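Week 4 handout: Takeaway coffee and the cost of a cup
Small Business Basics, Hsin-yi Tseng

Reading for this week: chapter 2, up to the section on rent. Bring a calculator.

Last time we split costs into fixed and variable. A fixed cost stays the same whether the shop sells one drink or a thousand. A variable cost rises with each sale. The cup, the lid, the milk and the beans are all variable. Rent and insurance are fixed.

Our case is Clumwood, a small counter that sells mostly takeaway. Work from these numbers:

Cup and lid: 18 cents
Beans: 29 cents
Milk: 23 cents

So the variable cost of one milk coffee is 70 cents. Black coffee leaves out the milk and comes to 47 cents.

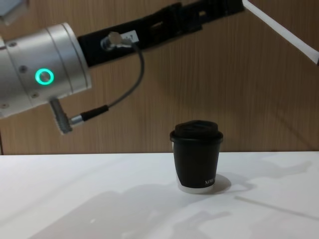
Price minus variable cost gives the contribution per drink. If a milk coffee sells for $3.70, the contribution is $3.00. That money goes to the fixed costs first — only after those are covered does the shop make a profit.

Students often put wages in the wrong place. If staff work set shifts, treat wages as fixed for the week. If extra people are called in on busy mornings, that part is variable. Say which you are assuming.

Break-even drinks per week = fixed costs per week / contribution per drink

Problems for May section

1. Clumwood's fixed costs are $1,200 a week. Find the break-even point if it sells only milk coffee at $3.70.
2. The supplier, Skasari, raises the price of a cup and lid by 2 cents. Find the new contribution.
3. Customers who bring their own mug get 23 cents off. Does the shop gain or lose on each one? Show your work.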